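Shop notebook, Fenville
Jan 11, 2020
Entry by Freya Cheetham

Subject: does the new oil finish do what Kokemside says it does

Pascual brought the tin back from the supplier day and has talked about it ever since. The claim on the leaflet is that one coat of Kokemside hard oil on beech or pine gives the same water resistance as three coats of what we use now, with a cure time of 4 days. I have heard this kind of claim before. In June it was the Sinham wax, and we still have most of a case of that under the bench.

What I want written down before anyone orders a drum of it is what we know and what we only got told.

What we know: it smells less. It goes on thin. It darkens pine more than the old stuff, which may bother the people who buy the pale trays. It doesn't gum up the rag.

What we got told: everything else.
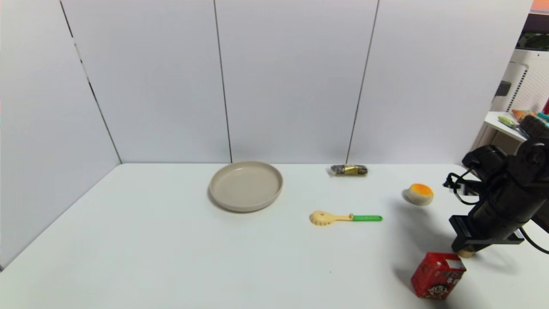

Photo: O. Toledo / Fenville workshop

Olga cut the test pieces from one board so we can't blame the timber afterward. There are 30 of them, numbered on the back in pencil. Half got one coat of the new oil, half got three coats of ours. I asked her to mix up the numbers and keep the key in her own notebook so that whoever does the scoring can't tell which is which. Pascual thinks this is a lot of fuss for a tin of oil. The darker color gives it away on some pieces anyway, so the blinding is weak, and I'd like that remembered when we look at the scores.

One piece split along the grain in the clamp before it got any finish, so it's 29 in the test. I didn't replace it. Anything cut now would come off a different board.

Water test is the usual one. A spoonful of water on the face, a glass over it, leave overnight, wipe, look for a ring under the raking lamp. Score 0 for nothing, 1 for a ring you have to hunt for, 2 for a ring a customer would send back. Constanza scores first, then Ezequiel, no talking in between. If they disagree by more than one point I want to see the piece myself.

Things I don't trust so far:

The leaflet compares one coat of theirs with three of "a conventional oil." It doesn't say which one, or how long that one was left to cure. Ours needs a good while longer than 4 days before it's any use. If they tested both at 4 days then of course theirs won. I've asked the rep for the test sheet and got a second copy of the leaflet.

The 4 days is at room temperature. Whose room? The back of our shop in January isn't anybody's idea of room temperature. I put the thermometer next to the rack and I'll note it mornings and evenings.

Ezequiel put a coat on a scrap and says it felt dry by the next day. Dry to the touch is not the same as cured, and we've all leaned on a table and found that out.

End grain is where I expect trouble. Face grain flatters almost any finish. The leaflet only shows face grain. The pegs and plugs we sell are mostly end grain where it counts, and they soak up oil like bread.

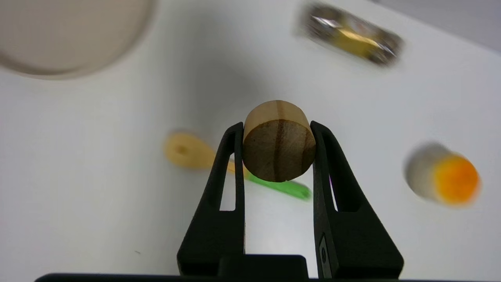 3 min read

So there's a second, smaller test on end grain, same oils, same scoring. Constanza wants to add a coffee ring and a red wine ring. Fine, but after the water, on fresh pieces, and scored separately. If we put everything on the same face we'll end up arguing over which stain was which.

Cost. Pascual's figure is that we'd save 1,713 a year by dropping two coats. I went through it with him. He counts the labor for both dropped coats as money saved, but those coats go on at the end of the day when people are waiting for glue to set. We wouldn't be sending anybody home early. The oil itself costs more per tin, and he used the price from the supplier day, which had the discount on it. I'm not saying there's no saving. I'm saying that number isn't it. He's redoing it with list price.

Also asked Singhal, who switched last year, how they're getting on. They like it. They also make picture frames, which don't get wet.

To do:
Thermometer readings, me
Key stays with Olga until both sets of scores are in
Pascual to redo the cost at list price
Ask the rep again for the test sheet, by letter this time
No new oil on customer work until the end grain scores are in, and that includes the trays by the door, Ezequiel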